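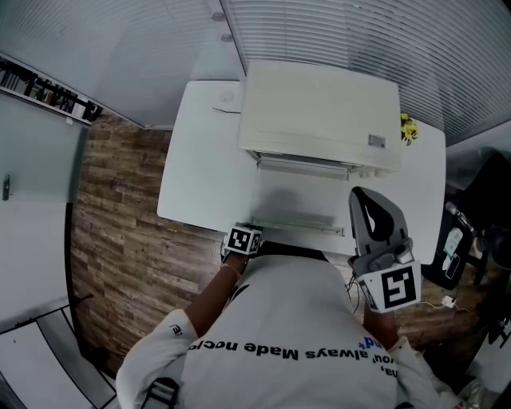
Lekdale, 17th March

Project report, second half. Hand-held gripper trials, Humik against Clondex
Upendo Kimaro

Where we got to. The first half of the report covered the marker tests so I won't repeat all that. Short version: one cube marker on the left wrist, one square marker block at the base of the hand-held gripper, camera looking down from above. Both have to stay in view or the take is no good.

Task this time was the printer table. Reach in, grip the sheet on the tray, pull it out flat, put it down on the left. Sounds easy. Paper is horrible to grip.

Two sets of jaws compared:

Humik jaws. Long, stiff, dark inner faces. Good reach over the tray without the hand getting in the way. Bad on a single sheet, they tend to close on nothing or crease the corner. Fine on card.

Clondex jaws. Shorter and softer at the tips. Much better on thin paper but you have to get the wrist lower, and then the marker block tips away from the camera and we lose it.

Results. We did 80 takes with each set. Humik: 79 usable for tracking, but the sheet came out clean in only roughly half of them. Clondex: more clean pulls, but far more takes thrown out for lost markers. I have the full table in the apendix, the totals there are the right ones, the ones on the poster are from before we re-checked.

Things that went wrong
— leaning too far in. Your head shadow lands on the tray and the sheet edge gets hard to pick out in the video. Standing further back helps a bit
— wrist cube slipping round. Tightened the strap, then tightened it again after 5 takes, then gave up and used tape
— the Villa software dropped the left hand track whenever the two markers got close together. Restarting it worked, mostly
— blinds. Closed is better. Sun through the slats made stripes over everything and the markers flickered

I also tried swapping hands, gripper in the left. Much slower and my pulls went crooked. Only 2 takes so not counted.

What I would change. A thinner block at the gripper base, or the same block tilted up toward the camera so the lower wrist angle isn't such a problem. That would make it a fair test for Clondex, which I don't think this was. Also a longer break between sets, my forearm was done by the end and it shows in the later takes.

Still to do before the April hand in: same task with envelopes, redo the timing graph (axis is wrong, sorry), and check wether the Humik creasing is the jaws or just me squeezing too hard.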